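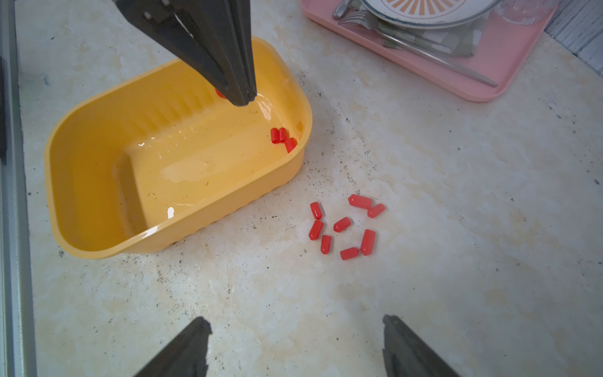 I run a central kitchen that sends out 2000 lunches a day, and for most of this year people have been telling me that robots are coming for my dish room. I wish they would hurry up. I've been short in there since spring. So when Pluvamport put out word that it was opening its lab in Rullville for a morning in November, I signed up, and I talked Zofia Kozłowski into coming along. She looks after our equipment and has less patience than I do. We had been promised "kitchen-ready handling," and I'd pictured racks, sheet pans, maybe a sink. The job on the table was small red caps, open at one end and rounded at the other, going into a yellow plastic tray with a thin film of water in the bottom. There was a plate with some cutlery off to the side on a pink tray.

The lab is at the back of an office park, past a dentist and a place that sells blinds. Parking was easy. We signed a form, got a sticker with our names on it (mine was spelled wrong) and waited in the hallway with coffee. The coffee was fine. A man ahead of us in line asked twice if there would be a raffle.

They opened with a talk, which ran long. The system is called Baran, and according to the slides it learns from people: an operator guides the arms through a task over and over, the recordings are used to train the software, and then the arms have a go without the operator. I followed that much. I didn't follow the slide with the staircase on it, where every step had the word "general" in it somewhere. Zofia wrote down a question about grease and underlined it.

After that we were let in to see the setup, in small groups, with our coffee left outside. It's less grand than the brochure, and I liked it better for that. Two white-and-black arms are fixed to a rail along the front of a square table, with speckled gray walls on three sides. Each arm has a little camera on it near the gripper. Cables loop over the top of everything. Zofia spent a long while looking at the cables and I could tell she was thinking about our steam.

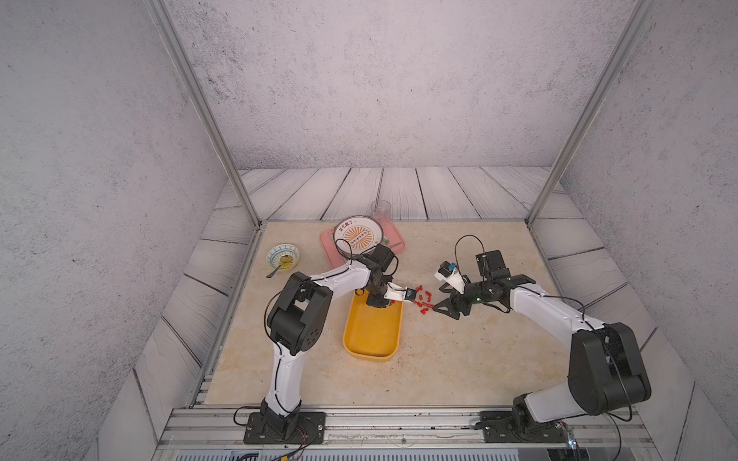
Halina Pawłowska ran the demonstration for our group, and she was the best thing about the morning. She didn't oversell. When somebody asked how fast it would be by next year, she said she didn't know. When somebody else asked whether it understood what it was holding, she said she wouldn't use that word. I'd have bought a dishwasher from her.

So, what did I see? The arms do move nicely. I'd expected something jerky, and they came down over the caps with a good deal of care. I saw a cap get picked up off the table and let go over the tray, and a few people clapped. I also saw a gripper close on nothing, go back up, wait, and come down again in what looked to me like the same spot. It did that three times before Halina stopped it and restarted the run. She wasn't embarrassed about it, and I don't think she should have been. But the slides in the other room had said "ready," and I had driven a long way on the strength of that word.

I'm also not sure what a cap is supposed to prove. I asked. The answer was that small, shiny, round-ended things are hard to grip, and a tray with water in it makes them harder to see, because of the reflections. Fair enough. I can believe that. My trouble is that I don't own any caps. I own hotel pans with burned cheese in the corners, and forks that arrive in a heap with the napkins still wrapped around them. Nothing I watched told me how either of those would go. The plate sat where it was for the whole of our turn.
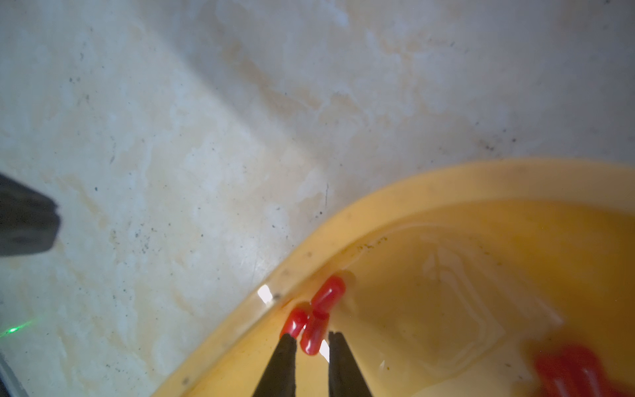
Zofia got her grease question in at last. She asked what happens when the fingers get slick, and whether the gripper comes off for washing. Halina said the fingers can be swapped and that this particular setup isn't meant to be hosed down. Zofia asked what is meant to be hosed down. There was a bit of a pause, and then a man in a Pluvamport fleece told us about a sealed version called Brirnar, which is in development. He had a one-page handout on it. The handout has a drawing and no dimensions.

He also told us a pilot site could be up and running in six weeks. I asked how many kitchens had one now, and he said they were in conversations. I asked who does the recordings, the guiding of the arms, if we took one on. Our people would, he said, with support. That would be the same people I'm already short of, then. He wrote that down, or wrote something down.

We were in the room for 20 minutes, and I'd have stayed for an hour if they had let us. Watching it try was far more interesting than being told about it. If they do this again they should cut the talk in half and put a dirty pan on the table, even if the arms drop it.

On price, I got nothing. I left my card and asked for a figure in writing, and for a video of one full shift, start to finish, with no cuts. Zofia wants the cleaning instructions too. If any of it turns up I'll post it here. In the meantime we have two openings in the dish room, mornings, and the shift meal is included.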